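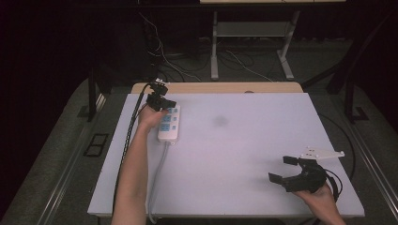 Yetunde Ajayi wrote in to ask whether she really needs the Vastico surge strip at three times the price, or whether the plain six-way she already owns will do for the kitchen worktop. She had been told a cheap one would "eat" electricity and ruin her slow cooker.

I doubt it. I've heard the same about every extension lead I've owned, usually from somebody selling another one. A lead doesn't eat anything worth noticing. What matters is what you plug into it, and most people never look.

Turn the thing over and find the rating. Then add up the watts on your appliances. My kettle is 2000 on its own, so it goes in the wall and stays there. The same goes for toasters, fan heaters and tumble dryers. Chargers, a radio, a lamp - put as many of those on a strip as it has sockets.

Don't plug one strip into another. Don't run the cord under a rug or behind the cooker. If a plug feels hot, stop using it, and don't let anyone tell you it's "just bedding in".

As for surge protection, I'm not against it for a computer. But the Flillau leaflet I was sent promises it will "extend the life of all household goods", and I'd like to know how it does that for an iron.

Cleaning: unplug at the wall first, then a dry cloth. An old dry toothbrush gets crumbs off the edges. The tip going round about vinegar and a cotton bud in the sockets is a daft one and I wish people would stop passing it on.

Comments (3)

Bashir: I've had mine 11 years with no bother. Should I still bin it?

Waltness: Check the cord for cracks, Bashir. Mine looked fine until I bent it near the plug.

Yetunde Ajayi: Thanks, keeping the old one. The kettle has moved to the wall.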